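About Plavton Paper Goods

Plavton began in the back half of a shoe repair shop in Rirevbridge, when Obadia Kirui bought 3,840 blank greeting cards at a closing-down sale and found out what it costs to store them. He had to sell something written on them, so he started writing. The first line was 600 sympathy cards for people you didn't like very much. They sold out by February, and we still get letters.

We now print 279 designs, most of them for occasions the big racks skip: your second divorce, a neighbor's new fence, the return of a borrowed ladder. We do birthdays too, under protest.
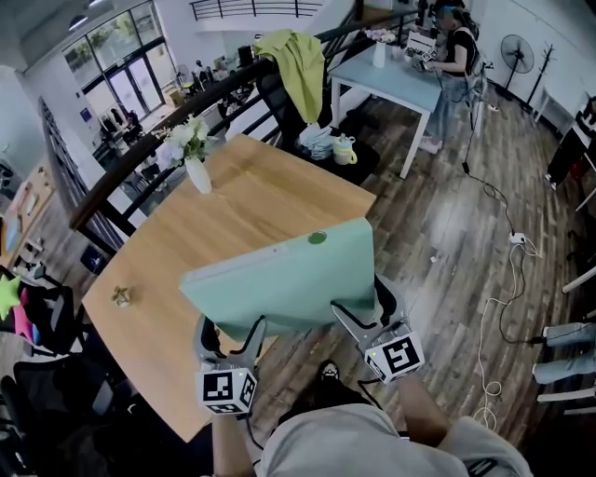
Our paper comes from the Govindasamy mill up the valley, which makes a thick cream stock that takes ink well and does terrible things to our cutting blade. The press is a Prostow, older than anyone who works here and treated with more respect. It runs best after ten in the morning. So do we.

Orders go out by mail, and the shop counter is open most afternoons – ring the bell twice, as the first ring tends to get blamed on the pipes. Stores can order in mixed boxes, and we'll swap any design that doesn't sell, except the ladder one. We printed 700 of those and would like them to find homes.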